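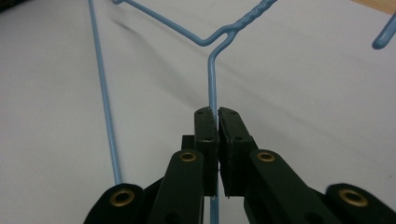
Hand-held gripper with a blue plastic-coated wire hanger between its fingers. Photo: Ranthorpe Shared Workshop.

Ranthorpe workshop releases plans for hand-held gripper

RANTHORPE, Apr 10, 2026 – The Ranthorpe Shared Workshop has released the build files for Teretti, a hand-held gripper designed to be made by members at a home bench or in a shared workshop. The package contains part drawings, an assembly guide and a wiring sheet for the optional position sensor.

Teretti uses a scissor-type linkage with brass eyelets at the pivots. Two fingers close in parallel on dark pads, which are screwed on and can be replaced without dismantling the linkage. The same finger set fits Murín, the workshop's bench-mounted arm, so that a grip worked out by hand can be repeated on the arm with no change of geometry.

Thin, smooth stock is the main test case for the current pad profile. Coated wire hangers were chosen as a standard test item: they are cheap, they flex, and the twisted neck presents a different grip surface from the straight lengths. The test procedure calls for 1000 open-and-close cycles per finger set, with pad wear measured every 60 cycles.

Total mass without the sensor is 87 grams per finger assembly. Builders will need a drill press, a hand eyelet setter and access to a printer capable of the finger parts. The guide is divided into seven stages – the fourth, pivot alignment, should be completed before any fasteners are tightened to final torque.

Files are stored in the Orkgate project library, and printed copies are available at the workshop's front counter. A revised pad drawing, with a softer centre section, is scheduled for June.

Enquiries: Teretti build desk, Ranthorpe Shared Workshop.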